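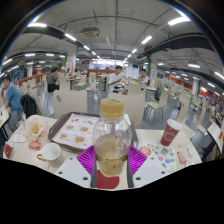 Kerura Forums > Manipulation > Teaching by Demonstration

Thread: Handheld gripper demos vs. teleop for transparent bottles

maihi_bench
Joined: April
Posts: 30

Posted 8 June 2019

Task is grasp, lift and set down a clear plastic bottle, part full, on a cluttered table. Policy takes the wrist view and gripper width and puts out relative poses. We have 600 handheld demos and a smaller set done by remote control on the Dromisora arm. The handheld set trains a policy that reaches well and closes badly. It tends to shut early, with the fingertips short of the bottle wall on one side, and then push the bottle over.

The teleop set closes fine but the approach paths are slow and full of pauses. Mixing the two gave us the pauses and the early closing.

Before I collect more, is the fix in the demos or in the labels?

torque_ripple

How are you getting gripper width in the handheld set? If it comes from tracking the fingers in the view, check it while the pads are loaded. Soft pads compress. The width you record at contact is the plate spacing, and the arm will hit that same spacing at a different force if its pads are newer.

maihi_bench

Width is from the fingers, yes. Same pad part on both, ridged, magenta. The handheld pads have more hours on them.

torque_ripple

Then swap pads between the two and record 30 closes on a rigid gauge block with each. If the curves don't overlap you have your answer and it costs you an hour.

P. Khamphan

I'd look at latency first. We had the same early close on our rig. Pose and width were logged on different clocks and the width stream ran ahead of pose by 109 ms. During a slow approach you can't see it. A person with a tool in their hand closes while still moving, so the error goes straight into the grasp. Teleop operators stop, then close, and the stop hides the offset. That would explain why your teleop set looks clean.

Tap the fingertip on a table edge and line up the spikes.

sloweddy

Disagree with collecting handheld demos for this at all. The person holding the tool feels the bottle through the handle. The policy doesn't. You are training on decisions made with a signal it never gets. With remote control and no force feedback, the operator is limited to the same views as the robot, and the data is honest about it.

P. Khamphan

That argument rules out most of what works. Our handheld set is 3,320 demos and the closing is fine after the clock fix. Nobody here is getting that many by teleop on one arm. You also can't easily put an arm in a dining hall at lunch, and that's where the clutter and the lighting are. Paper cups, trays, wrappers, glossy floor, strip lights overhead. I'd take that over another set shot on a bench.

sloweddy

Variety in the background doesn't fix a bad label at contact. And clear plastic under strip lights is the hardest case for the wrist view. The liquid gives you a visible level and the cap gives you a visible top. Everything between is highlights. I'd want to know whether the failures track fill level.

maihi_bench

Went back through the failed rollouts. They do, partly. Bottles with dark tea in the lower half fail less than water, and less again when the grasp lands at or below the liquid line. Empties are the worst. So there is a perception part, but it doesn't account for all of it, because the tea bottles still get the early close now and then.

clem_waaka

Two things from the Esent side.

1. Ask the demonstrators to hold for half a second after closing, before the lift. A lot of early-close behavior is the policy blending close and lift. It won't fix a clock offset but it separates the two problems.

2. Drop demos where the bottle slides before the second pad makes contact. People correct for that by feel and don't notice doing it. Sloweddy is right on that much. It's a filtering problem, though, and I wouldn't throw out the method over it.

sloweddy

How do you filter for slide without an object track?

clem_waaka

Cap position in the wrist view between first and second contact. The cap is opaque and easy to segment. Set a threshold and check the borderline ones by eye.

maihi_bench

Tap test done on both rigs. The handheld width stream leads pose, by less than Panya's figure but in the same direction. Teleop is aligned. Re-exporting with the correction now. Pad swap is next, then Clem's cap filter on whatever is left. No new collection until those three are in.

torque_ripple

Post the pad curves even if they overlap.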